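A morning at Gotanow, where the washing-up has a department

Prirnanby does not get many visitors in March, and the woman at the bus station asked me twice whether I meant to get off. I did. Gotanow runs a catering kitchen on the edge of town that sends out 4,000 meals a day, and every one of them comes back as a dirty plate. The firm is teaching a robot to deal with these, and had invited a small party of us to come and admire it.

Jaqueline Ocampo met us at the door with hairnets. She has run the wash-up for 17 years and has the forearms to prove it. Of the 54 people on her rota, most used to spend their shift scraping, stacking and rinsing. Two of them now spend it upstairs, on chairs, telling a computer what a clean plate is.

One of the two is Abundio Huerta, who got the job by complaining that the first version had no idea about egg. He now has a screen, a desk lamp and a title he declined to read out. He misses the radio downstairs. He does not miss the steam.

I asked what the others made of it. Vy Đinh, who speaks for the staff, said the promise was no job losses and fewer bad backs, and that she had it in writing and kept the writing at home. Shifts have been shuffled, the late one is shorter, and there is a long-running argument over whether watching a robot counts as heavy work for the purposes of the tea break. Management says no. The tea break has meanwhile grown by itself.

Lunch was a stew, served on plates we were asked not to scrape. Everything helps, apparently.

Afterwards we crowded round Lajos Szilágyi's desk for the simulator, where new jobs are tried before they go anywhere near the crockery. Pretend plates cost nothing to drop. The pretend kitchen has a nicer worktop than mine and a tap I would quite like to own.
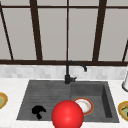
Simulator view: the sink, with the robot's red end effector at the front and a plate in the right-hand basin.

Somebody asked why the practice kitchen was so grubby. "You should see the real one," said Jaqueline Ocampo, and went back down to it. I handed in my hairnet and caught the bus with two minutes to spare.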